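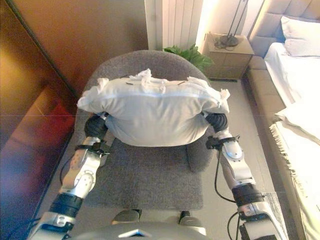
3 min read

Progress report to the Carrillo Fund: Reuse of fill and covers from household upholstery
Reporting period ending 2021-03-25
Grantee: Stallico
Site: Uva sorting hall

1. Status

Work packages A and B are complete. Work package C (cover fabric) is on schedule. Work package D (resale of cleaned fill) is behind schedule, for the reasons given in section 4. Spending is within budget on all lines except transport.

2. Intake

The hall took in 3019 kg of pillows, seat cushions and bolsters during the period, against a plan of 3625 kg. The shortfall comes almost entirely from the two collection points on the north side of Uva, which were closed for part of the winter. Both have reopened on shorter hours. Deliveries from furniture stores held steady.

Items are now logged by fill type at the door. Polyester fiber remains the largest group by weight, followed by polyurethane foam and then by feather and down. Mixed fills are still a problem. Chopped foam blended with fiber cannot be separated on the current line and goes to the insulation stream, where it earns less than the cost of handling it.

3. Cleaning and opening

The opening drum was refitted with a finer screen. Fiber that has packed down in use comes out of the drum with better loft than it did with the old screen, and dust in the outgoing bales is lower. Loft is measured on a fixed-weight sample under a flat plate, read after one minute. Readings from different operators agree closely now that the plate is lowered by a crank - the earlier practice of setting it down by hand gave scattered results and those readings have been left out of the tables.

Feather and down is washed in a separate room. Drying time is the limiting step. A batch takes most of a shift, and on humid days it runs over. A second dryer was priced but has not been ordered.

4. Resale

Irer, the buyer named in the original plan, changed its intake rules in October and now asks for bales of a single fiber grade with a moisture reading attached. Our bales met the first rule but not the second. A moisture meter has been bought and the bale label redesigned. The first labeled shipment was accepted without comment. Around 800 kg of older stock is still in storage and has to be opened, tested and baled again before it can be sold.

5. Budget

Transport is over its line. The added cost comes from renting a box truck while the hall's own vehicle was in the shop. We ask that the overrun be covered from the unspent part of the equipment line. No change to the total is requested.

6. Next period

Cover fabric trials will continue with cotton and cotton blends. Coated fabrics have been dropped from the trial list. Rebaling of the stored stock will run on the evening shift until it is cleared. A decision on the dryer is needed from the Fund before the summer intake begins - the quote attached as Annex 2 is valid for 60 days.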